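What I Learned From Asking People How They Learned to Juggle

Aliki Drakos
Independent project, final report
27/02/2024

I should start by admitting that I picked this topic on the last possible afternoon. My first idea was something about sleep and test scores, but four other people in the class were already doing sleep, and my advisor gave me a look. So I went home, dug through my closet for inspiration, and found three beanbags my uncle gave me when I was nine. I never learned to use them. I'd always told people I was "just not coordinated," and it struck me that I had no idea whether that was true or whether I had quit after one bad weekend. (It was one bad weekend. I asked my mom.)

So the question for this project became: does it matter how a total beginner practices juggling, or do you just have to put in the throws? I thought I could answer that in February with a small group, a notebook and some patience. I was right about the notebook.

The group

I got 8 people to say yes, all from my dorm or from the Endivcombe campus dining hall, where I work two shifts. None of them could juggle three balls when we started. I checked this by handing them three balls and watching, and I will say that everybody was a really good sport. One person had played softball for years and I worried she'd throw off my results, but she was no better than the rest of us at the start, so I kept her in.

I split them in half by pulling names out of a mug. The first half practiced the way most tutorials teach it: one ball back and forth until it's boring, then two, then three. The second half got three balls on day one and were told to throw all of them and catch whatever they could. I called these the Ladder group and the Mess group, and the names stuck so hard that people started introducing themselves that way.

Everybody practiced for ten minutes a day and wrote down their best run, meaning the most catches in a row before a drop. I used catches because it's what the hobby people use, and because counting throws made everybody argue about whether a throw that hits the ceiling is a throw.

Equipment, or why this took an extra week

I spent way too long on what people should be throwing. Tennis balls bounce off and roll under the bed, and you spend half your ten minutes lying on the floor with a flashlight. Beanbags stay where they land, which is wonderful, but the set I ordered from a shop called Cordeiro came in two different weights and I only noticed when somebody complained that her left hand was getting tired. I sent those back. The replacements were from Skinix and they were fine, a little slippery when new, and after a few days of dorm hands they got nice and grippy.

I also tried smaller and lighter balls myself, just to see. Don't do this as a beginner! A light ball gives you almost nothing to feel when it lands, so your hand closes late, or it closes early and you punch the thing across the room. My best run with light balls was 6 catches, on a day when I was getting past twenty with beanbags.
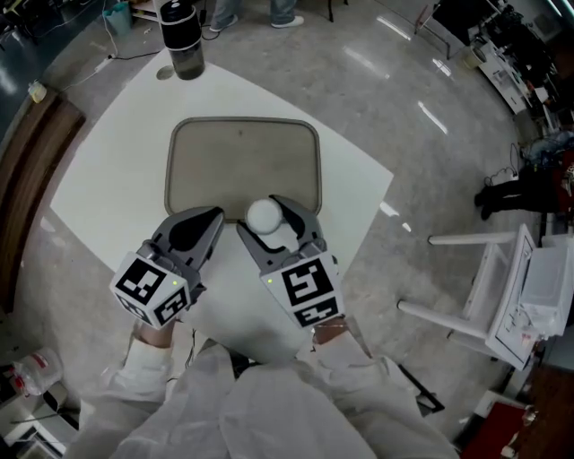
The other thing I changed early was where people stood. Two of the Mess group kept walking forward while they juggled, which is super common. You throw a tiny bit out in front of yourself, you step to reach it, and before long you've crossed the whole lounge. The usual fix is to stand facing a wall, or right up against the edge of a bed. I gave everybody the bed version. It also means the drops land on the mattress, and I wish I'd thought of that before I spent a week picking things up off the floor with my own sad back.

What happened

For the first several days the Ladder group looked terrible on paper, and that was my fault. They weren't allowed to touch the third ball yet, so their three-ball score was zero every night, while the Mess group was writing down threes and fours and feeling great about it. I nearly rewrote my hypothesis right there.

Then the Ladder people got their third ball and most of them passed the Mess people within two evenings. It was kind of startling to read the logs side by side. Their throws were already the same height on both sides, and that seems to be most of the battle. The Mess group had picked up a habit where the right hand throws and the left hand just passes the ball across, low and fast. You can get four or five catches that way, and then you hit a limit and you have to unlearn it. Three of the four had to go back to two balls anyway.

The fourth one, though, did it all her own way. She never stepped back, never did the two-ball drill, and ended up with the longest run in the whole project. When I asked her what she was doing differently she said she was humming. I tried humming. It did nothing for me, but she swears the rhythm is the whole trick, and I can't say she's wrong when her log beats mine by that much.

By the end the group had written down 2341 practice runs in total, and 1290 of those came from the Ladder group. I don't want to make too much of that gap. Shorter runs mean you fit more of them into ten minutes, and the early Ladder days were full of quick little drills that I let people log as runs. If I did it over I would set that rule before anybody picked up a ball.

Problems with my project

Eight people is not a lot. I knew that going in, and my advisor wrote it in the margin twice. One bad cold could have changed my results, and one person did skip three days for a cold. I left the gaps blank in her log and didn't try to guess.

People also scored themselves. I trust them, but I've caught myself rounding up after a really pretty run, so I assume others did too. A practice partner would help, though then you're asking for twenty minutes of somebody's evening, and I was already paying people in dining hall cookies.

And I was in the room a lot. I tried not to give tips, and I'm bad at not giving tips. I know I told at least one Mess person to throw higher.

What I'd do next

I'd like to run it again with a break in the middle, say two weeks with no practice at all, and see which group holds on to it better. There's a hobby club over in Zilesstead that meets in a church gym, and they told me by email that people who learn slowly tend to keep it longer. They had no numbers for this, just a lot of years of watching newcomers, but it's the part I'm most curious about now.

As for me, I practiced along with the Ladder group and I can do three balls, most days, if no one talks to me. My uncle is getting a video for his birthday. The softball player has moved on to four and wants her beanbags back, so I'll be returning the last set this week.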